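21st April

Day 3 on the folding cell and it has defeated me again. At run 38 the right arm threw a 515, the Huteck code for "joint overload", and then carried on pulling. An arm that reports a fault and ignores it is a bit too like me. 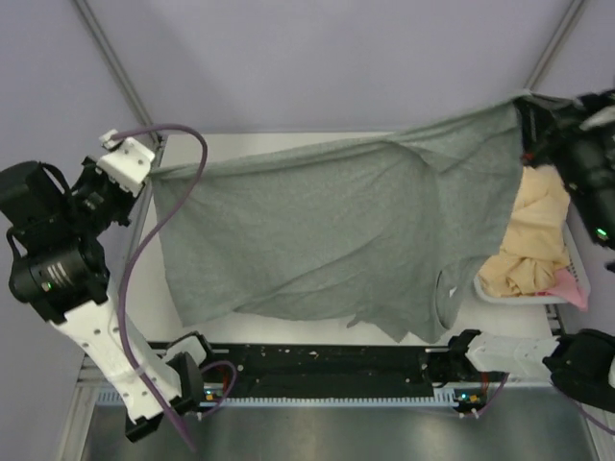

Grey cloth held up at both top corners, yellow one waiting its turn.

Takumi Kudo rang from Furkusero and asked, very politely, whether I'd read the safety note. I had. It says a 515 must cut the power to both arms. Ours cuts the power to neither, but it does write a lovely log. He wants no hands near the table until the stop is wired separately, and I've put tape over the start button. Folding itself goes on being a matter of opinion.

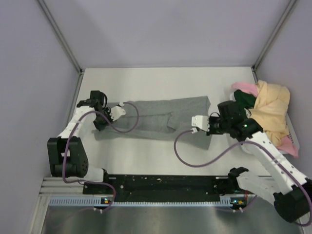 Tomorrow

Ring Plernosov about the relay. Drop the force limit. Find out who set it to 100 (me, I fear).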